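Village hall floor: where we've got to

Well, we're nearly there! When I last wrote in November I was moaning about draughts, and I promised I'd come back once the Murkton hall floor was sorted one way or the other. We had three quotes in the end. The cheapest was from Drindel, but they wanted to cover the old boards over, and after so many years of dancing on them I couldn't bear it. So we went with Skitura, who will sand and seal the lot for 798 pounds, and they start the week after next. 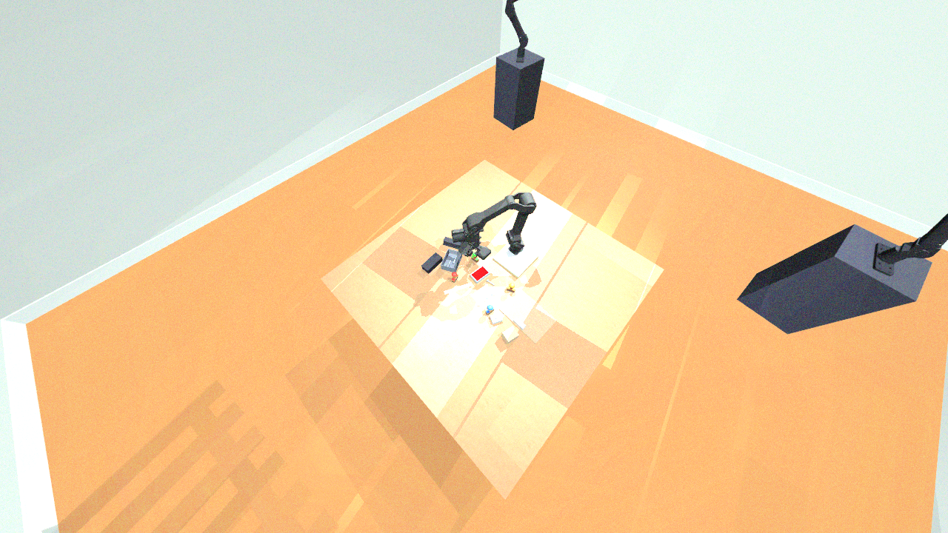

Colour has been the big talking point, as you'd expect. I've had 137 slips back through the door (thank you, I read every one, even the rude ones) and the darker stain lost by a mile. Most of you want something warm. I'm all for a proper orange floor with plain pale walls and a white skirting board, and I do love the way a big patch of light looks lying across a floor like that, all broken up with bands of shadow. We're having a clear satin seal over a honey tint, so it may come out a shade quieter, but we'll see.

The hall will be shut for nine days. Tea dance moves to the school, yoga is off, and the toddler group is going to the chapel room, which only holds 40, so do come early. The last thing before we close is the jumble sale on Saturday, March 1, 2025, doors at ten, entry 50p. Cakes very welcome, and please, please take your own tins home this time!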